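Wir verwenden Cookies, um die Nutzung dieser Seite auszuwerten. Mit dem Weiterlesen stimmen Sie zu. Einstellungen ändern

Trikots, Schuhe, Schoner: Fußballsachen richtig waschen und aufbewahren

Von Riet Van Wijk
Zuletzt aktualisiert: November

Wer Fußballer im Haushalt hat, kennt die Tasche im Flur. Am Montag nach dem Spieltag liegt sie oft noch so da, wie sie abgestellt wurde, und bis dahin hat sich der Geruch im Stoff festgesetzt. Die Sachen sollten noch am selben Abend aus der Tasche. Waschen kann man sie auch später, aufgehängt werden müssen sie gleich.

Trockener Schlamm geht leichter ab als nasser

Frischen Schlamm nicht auswaschen und auch nicht reiben, er wird nur tiefer ins Gewebe gedrückt. Hose und Stutzen trocknen lassen, draußen ausklopfen und den Rest mit einer weichen Bürste abnehmen. Danach erst kommt Wasser dazu, und zwar kaltes.

Für Grasflecken reicht meistens Gallseife. Den Fleck anfeuchten, die Seife einarbeiten, 10 Minuten liegen lassen, ausspülen. Bei weißen Hosen wiederhole ich das, wenn nötig, ein zweites Mal, bevor die Hose in die Maschine geht. Im Trockner brennen sich Reste ein, deshalb den Fleck vorher bei Tageslicht ansehen.

Blut nur mit kaltem Wasser behandeln. Warmes Wasser macht aus einem kleinen Fleck einen dauerhaften.

Bedruckte Trikots

Nummern und Namen halten länger, wenn das Trikot auf links gedreht wird. Reißverschlüsse und Klettverschlüsse an anderen Teilen schließen, sonst zieht der Stoff Fäden. Schonprogramm, flüssiges Feinwaschmittel, niedrige Schleuderzahl. Weichspüler lasse ich bei Funktionsstoffen ganz weg, er legt sich auf die Fasern und der Stoff nimmt den Schweiß schlechter auf.

Wenn das Trikot nach dem Waschen immer noch riecht, hilft Einweichen: 200 ml heller Haushaltsessig in einen Eimer kaltes Wasser, das Trikot hineinlegen, nach einer Stunde gut ausspülen und normal waschen. Essig niemals mit Chlorreiniger mischen. Bei Torwarttrikots mit Polstern an den Ellbogen dauert das Trocknen deutlich länger, die Polster vorher in einem Handtuch ausdrücken.

Bügeln ist selten nötig. Wenn doch, dann nie direkt auf dem Druck — ein Baumwolltuch dazwischen und das Eisen auf der kleinsten Stufe.

Fußballschuhe

Schuhe gehören nicht in die Waschmaschine. Der Kleber an der Sohle leidet, und bei Leder ist das Obermaterial danach hart. Grobe Erde mit einem Holzspatel zwischen den Stollen herausdrücken, dann mit lauwarmem Wasser und einer alten Zahnbürste nacharbeiten. Die Schnürsenkel herausziehen und einzeln im Waschbecken waschen. Einlegesohlen immer getrennt trocknen.

Zum Trocknen stopfe ich Zeitungspapier in die Schuhe und wechsle es nach einer Stunde. Danach stehen sie mindestens 12 Stunden in einem luftigen Raum, weg von der Heizung. Lederschuhe bekommen vor der Winterpause etwas Lederfett, dünn aufgetragen und am nächsten Tag mit einem Lappen abgerieben. Schraubstollen löse ich dann auch einmal komplett und gebe einen Tropfen Öl auf das Gewinde. Wer das auslässt, bekommt im Frühjahr mindestens einen Stollen nicht mehr heraus.

Schienbeinschoner und Torwarthandschuhe

Schoner mit Schaumstoff nach jedem Training abwischen, einmal in der Woche mit mildem Spülmittel von Hand waschen. Torwarthandschuhe unter fließendem Wasser ausdrücken, nicht auswringen. Der Belag darf nicht ganz austrocknen, sonst wird er rissig. Ein Handschuhpaar sollte nie mit den Belägen aufeinander liegen, sie kleben zusammen und reißen beim Trennen auf. 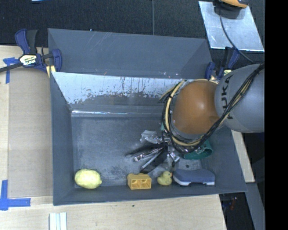
Für die Winterpause kommt bei uns die ganze Ausrüstung in den Keller, sauber und vollständig trocken. Stutzen rolle ich paarweise, Trikots werden gefaltet, die Schoner kommen in einen Stoffbeutel. Kleine Schachteln haben sich nicht bewährt, man braucht zu viele davon und sucht dann doch. Besser ist ein einziger großer, rechteckiger Behälter wie der graue auf dem Foto, und wie dort steht er am besten auf Holz. Auf dem blanken Kellerboden zieht es von unten feucht hoch, bei uns liegen deshalb zwei Bretter auf vier Klötzen darunter. Den Deckel nur auflegen und nicht verriegeln, damit etwas Luft hineinkommt.

Bälle lagere ich getrennt. Etwas Druck ablassen, aber nicht so viel, dass der Ball einfällt. Die Ballnadel vor dem Einstecken anfeuchten, das schont das Ventil. Nadeln und Ersatzstollen passen in ein Schraubglas, und das Glas kommt zu den Schuhen.

Die leere Sporttasche wird zum Schluss ausgesaugt, auch in den Seitenfächern, und innen mit Essigwasser ausgewischt. Offen stehen lassen, bis sie ganz trocken ist. Ein Stück Kernseife in der Innentasche hält bis zum ersten Training im neuen Jahr.

Haushaltstipps per E-Mail: Newsletter abonnieren. Abmeldung jederzeit möglich.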